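Why Is Wood Stripy?

Take a good look at the nearest table, door or floorboard. If it's made of wood, you'll probably find lines, swirls and patches of lighter and darker color. Those patterns were made by a living tree!

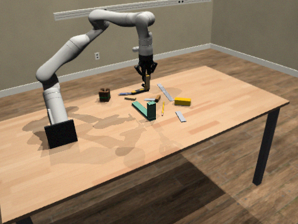
Rings, rings, rings

A tree grows a new layer of wood just under its bark every year, like pulling on one more sweater. In spring it grows fast and the wood is pale. Later in the summer it slows down, and the wood gets darker and tighter. One pale band plus one dark band makes one ring, and in places with cold winters that usually means one year. A stump with 36 rings comes from a tree that lived for 36 years. Some oaks live for over 500!

From circles to stripes

So how do round rings turn into stripes? Think of a rolled-up jelly cake. Slice across it and you see a swirl. Slice it the long way and you see lines (and get a very messy knife). Sawmills mostly cut logs the long way, so boards come out with lines running down them. We call these lines the grain.

Why so many colors?

The middle of a tree is called heartwood, and it's often darker. The outside part, the sapwood, carries water up to the leaves and is usually lighter. Glue narrow strips from different parts of a tree side by side and you get butcher block, a thick, strong wood with stripes of its very own.

Try it yourself!

You need paper, a crayon with the wrapper peeled off, and a piece of rough, unpainted wood. Ask a grown-up to check it for splinters.

1. Lay the paper on the wood.
2. Rub the side of the crayon gently over it.
3. Watch the grain pop up!

Hunt for knots, too. Those dark round spots show where a branch once grew.

Written by Nosipho Lekota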